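Gripper rig, notebook 2
Saturday, start 10:15
Present: self, Toivo T., Bożena G. Ognjen in after lunch.

Carry-over from last session
Pads slipping at low closing force. Raimo wants a number before the club signs up for the Dumthorpe round, so grip tests first and driver code second.

Force steps
Supply current limit set to 900 mA, then 1,000 mA. No stall at either. Closing travel set in firmware to 300 counts, down from the Ahonen default. Jaw centre drifts left on repeated cycles — suspect horn spline, not the servo. Toivo to pull it and check.

Calibration
Zeroed both fingers against the 6 mm gauge block. Repeated after re-tightening. Left finger still reads high. Logged as an offset in the config file, comment added so Leena can find it.

Pad condition
Both pads inspected with jaws open over the white tile. Left is scuffed with pale worn spots, and fibres are caught near the lower inner corner. Right is worse: top edge chipped toward the outer end, lower edge ragged. Clean both before any more friction readings. Reprint right pad first, same hole pattern.

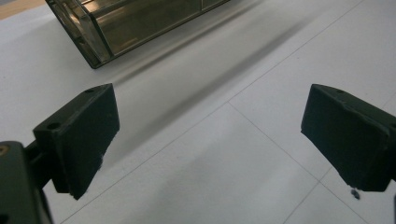 To do
Order pad filament through Pakham, dark green if they have it.
Bożena to rewrite the homing routine.
Re-run force steps on new pads, same current limits.
Ask Ognjen about the Imum load cell — amplifier gain still unknown.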